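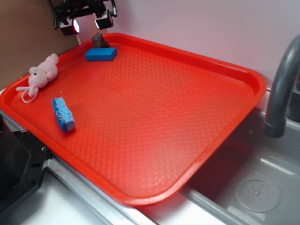

Chapter 4
Friction and Everyday Surfaces

Friction is the force that resists one surface sliding over another. It acts whenever two surfaces are pressed together, and its size depends on the materials and on how hard they are pressed. Designers of household goods deal with it all the time. The floor of the red plastic tray that opens this chapter has a fine raised pattern, and the tray has a raised rim all the way around. A rim can stop an object that has started to slide. A pattern changes how an object touches the surface in the first place.

In Chapter 3 you drew force diagrams for objects at rest on level ground. Now the ground will tilt. Percy Flores, a furniture mover in Ornstead, loads trucks on a ramp 8 feet long. A crate set down on the ramp stays where it is left, but once it starts to slide it is easier to keep moving than it was to start. These are two kinds of friction - static and kinetic - and Section 4.1 treats them separately.

Section 4.2 introduces the coefficient of friction. Section 4.3 covers inclined planes, beginning with a ramp at an angle of 20 degrees.

Before you begin, review: weight and mass, the normal force, adding vectors at right angles.

Key terms: static friction, kinetic friction, coefficient of friction, angle of repose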